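Dye notebook, cont. from the green book (full)

Vat 3 still sulking. Bloom on top, nothing much underneath. Left the lid on overnight with the towels round it, will see. Marin Vukadinović has the good thermometer, get it back before the weld bath.
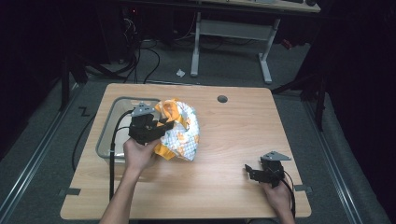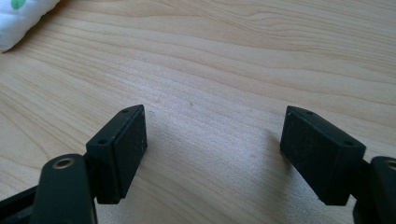 Light wood tabletop, both.

Plorkari, 9/21/18

Weld first. 32 g dried tops to the small pot, chopped, rain water. Brought up slow and held under a simmer for an hour. Smell is awful, window open. Strained through the old pillowcase, which now has a hole, so strained again through the other one.

Wool is the Kemppainen two-ply, skeins from the bottom shelf, scoured last week. Alum at the usual rate, no tartar this time. I want to see if the tartar is what made the last lot feel sticky. Marin says it's the alum not being rinsed enough. Could be both.

Skein A, in 22 minutes, out. Pale, a bit lemon. Not what I wanted.
Skein B, same bath with a pinch of chalk, left to cool in the pot. Much better, real yellow. Chalk every time from now on, write it on the jar.
Skein C went in the exhaust with B's leftovers. Cream. Fine for overdyeing later.

Tap water here is hard anyway so may be able to skip the chalk if I stop being precious about rain water. Test.

Madder: ground root from Zernard, new bag. Coarser than the old one and more brown in it. Soaked overnight, dumped the first water, 277 g wool in the big pot. Got distracted on the phone and it went over 160 F. Brick instead of red, my own fault. Evened out OK after turning, one streak near the tie where I had it too tight. Figure eight ties, LOOSE. I have writen this before.

Back to vat 3. Opened it at four. Yellow green under the skin now, so something is happening. Fed it a spoon of bran and a bit of madder dregs, stirred without splashing, lid on. pH strip said 9 but the strips are old. Buy strips. Dipped a scrap of cotton, came out green and went a sort of weak denim in the air. Not strong enough for the Trolska order, they want it dark and they want it the same on every piece, good luck with that.

Told them October. Might have to do six or seven dips and let it rest between, so don't start anything else in that vat.

Scale is drifting again. Put the 1000 g weight on it and it read low, then read right when I moved it off the shelf by the sink. Leave it on the bench.

To do
strips
thermometer (Marin)
new pillowcase
rinse B and the madder again, vinegar only in the brick one
label the skeins befor they all look alike
ask Zernard if the coarse grind is the new normal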